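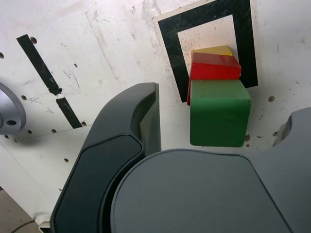 Do the blocks need to be cleaned before first use?

Wipe each block once with a dry, lint-free cloth to take off loose dust from packing. Water and cleaning fluid are not needed at this stage.

4. Setting up the surface and the block stack

This section covers the Datwood painted block set when used with the Storkisora square card. It assumes that the carton has been unpacked as described in section 3 and that the blocks have been sorted by color. For use without the card, go to section 6.

4.1 Parts required

Datwood painted wooden blocks: one green, one red, one yellow
Storkisora square card, item 3295 (thick black square outline on white)
Removable paper tape
Dry cloth
Flat work surface, light in color

The green block is a cube. The red block is a flatter rectangular slab. Remaining blocks stay in the tray until section 5.

Note: Earlier cards supplied by Fundgate have a thin outline and rounded corners. They can be used for free play but not for the sequence in this section.

4.2 Preparing the surface

1. Clear the surface of all items not listed in 4.1.

2. Wipe the surface and let it dry completely. Damp patches soften the edge of the card and can mark the paint on the underside of a block left standing overnight.

3. Check the surface for rocking. Press down on each corner in turn. If the surface moves, correct the legs or shift the table before continuing. Do not correct a rocking table by placing folded paper under the card.

4. Set the lighting. The tops of the blocks should read lighter than their sides, with no hard shadow falling across the black outline. A ceiling lamp is usually enough. A desk lamp may be used if it stands on the far side of the surface and points at the wall.

Caution: Do not use a glass surface. A dropped block can chip both the glass and its own corners.

4.3 Fixing the card

1. Lay the card on the surface, printed side up.

2. Smooth the card from the center outward with the dry cloth.

3. Tape the corners. Keep the tape on the white margin and clear of the black outline.

4. Run a fingertip along each side. A raised side must be lifted and taped again.

A slight tilt of the card relative to the table edge is acceptable. The sequence is set out by the black outline, and the table edge is not used as a reference at any point.

Note: Cards that have been folded in storage should be pressed under a heavy book until flat. A crease that crosses the open area of the square cannot be pressed out well enough, and the card should be replaced.

4.4 Checking the blocks

1. Take the green, red and yellow blocks from the tray.

2. Turn each block over and look at all six faces. Small scuffs and uneven paint come with normal handling and have no effect on use. Splinters, open cracks and swollen faces do. Set aside any block showing these and refer to section 9.

3. Place each block alone on the bare surface and push down lightly at its corners. It should not rock. Where it does, try another face. If it rocks on every face, it is warped and cannot be used as a base.

4. Remove any grit from the edges with the dry cloth. The edges are slightly rounded at the factory — do not sand them further.

4.5 Base position

The base position is used to learn the order of colors before any block is lifted onto another. Green is nearest the user, red is beyond it, and yellow is farthest away.

1. Place the yellow block flat, toward the far side of the open area.

2. Place the red block in front of the yellow block with its long side facing the user.

3. Place the green cube in front of the red block, close to its middle.

4. Look along the row from the near side. The order should be green, red, yellow. The red block extends past the cube at the sides and does not need to be trimmed to match it.

5. Close any large gap by pushing the green cube gently away from you. Stop when the yellow block begins to move.

The blocks do not have to be perfectly parallel. A red block that sits a little tilted against the row may be left as it is for practice and should be straightened for a timed run.

4.6 Upright position

1. Start from the base position. Move the red and yellow blocks aside, keeping them within reach.

2. Set the green cube in the center of the open area with its flattest face down.

3. Lower the red block onto the cube, broad face down. Center it by eye and release it slowly.

4. Lower the yellow block onto the red block, again with the broad face down.

5. Wait for a slow count of 5. If the stack stays up, the position is complete.

If the stack leans, take it down from the top and repeat from step 2. Do not push a leaning block back into place. Pushing tends to move the cube as well, and the error is carried into the next attempt.

Caution: Keep faces and glassware away from the surface while the upright position is in use.

4.7 Taking hold of the green cube

Whichever position is in use, the cube is always held by two opposite side faces. Contact should be made near mid-height, with equal pressure on both sides. Leave the top face clear. A cube held by its edges or by one corner will turn as it is lifted and may knock the red block out of line.

Grip marks on the paint are harmless if they come off with the cloth. Marks that remain after wiping are wear, and are covered in section 9.

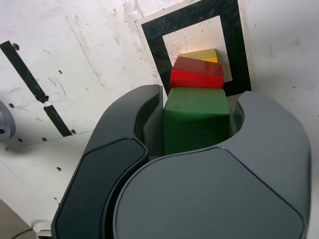

4.8 Taking down and storing

1. Remove the blocks one at a time, uppermost or nearest first.

2. Wipe each block and return it to the tray. The full set fills 13 places. An open place means a block is still on or under the table.

3. Lift the tape slowly, pulling it back flat against itself. The card may be left in position if the surface will be used again the same day.

4. Store the card flat, face up, with nothing heavier than a second card on top.

5. Keep the tray out of direct sun. Red and yellow paint fade sooner than green, and a faded yellow block becomes hard to tell from bare wood under warm lamps.

4.9 Faults and remedies

Card lifts at one side: surface was damp or dusty when taped. Remove the card, wipe the surface, dry it and tape again.

Red block slides off the cube: dust between the faces, or the block was released too quickly. Wipe both faces and repeat 4.6.

Cube rocks in the open area: tape or grit under the card. Lift the card and clear the surface.

Black outline looks gray: the print is worn. The outline is rated for 3000 placements under normal use. Order item 3295.

Paint feels tacky: the blocks were stored warm or closed up while damp. Stand them apart on clean paper in a cool room until dry. Do not stack tacky blocks — the paint can pull away in flakes when they are separated.

For layouts using more than three blocks, including the Antunes corner pattern, continue to section 5.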